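The Longest Nine Furlongs in the County

March 31, 2022
By a staff writer

I had been told to bring a cushion. The grandstand at Drostham went up when people were evidently smaller and tougher, and by the second race my back was complaining to anyone who would listen. I didn't care. I'd waited years to get to this meeting and I would have sat on gravel.

Drostham races on 9 days a year, which makes it a minnow next to Bresden down the highway. Bresden has the big screen, the corporate boxes and a parking lot you can get lost in. Drostham has a paddock rail you can lean on with a hot dog in your hand while the runners walk past close enough to sneeze on you (one did, and I have the jacket to prove it).

The track itself is an odd shape, a sort of squashed pear, with a home turn that drops away just when a tired horse would like it to stay flat. Locals will tell you to forget the form guide and back whatever has won here before. I ignored them in the opener and lost my money to a gray mare called Asteck, who had won here before. 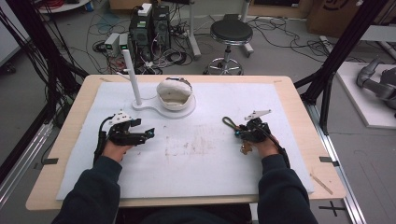 A day at the rail

Admission in November was $9, and a race book came with it. I wrote all over mine. By midafternoon the crowd had crept up to 2000, according to the man on the loudspeaker, and the line for coffee ran back past the saddling stalls – a good place to stand, as it happens, if you like listening to trainers mutter.

The feature was the Drostham Cup, over nine furlongs. My pick was Ruangrit, a big rangy bay with a white sock and a habit of missing the start. He missed it again. He was last going past the stand, last down the back, and I had already started folding up my ticket when he came around that awful turn on the outside and just kept coming! I yelled so much that a kid in front of me put his hands over his ears. Ruangrit got up by a neck in the last 100 yards, and my $9 bet bought dinner for the whole table that night.

If you're going, take the old river road, since the main gate backs up early. Parking is in the field behind the stables, 200 yards from the entrance, and it gets muddy – wear boots. The pies sell out before the fourth race.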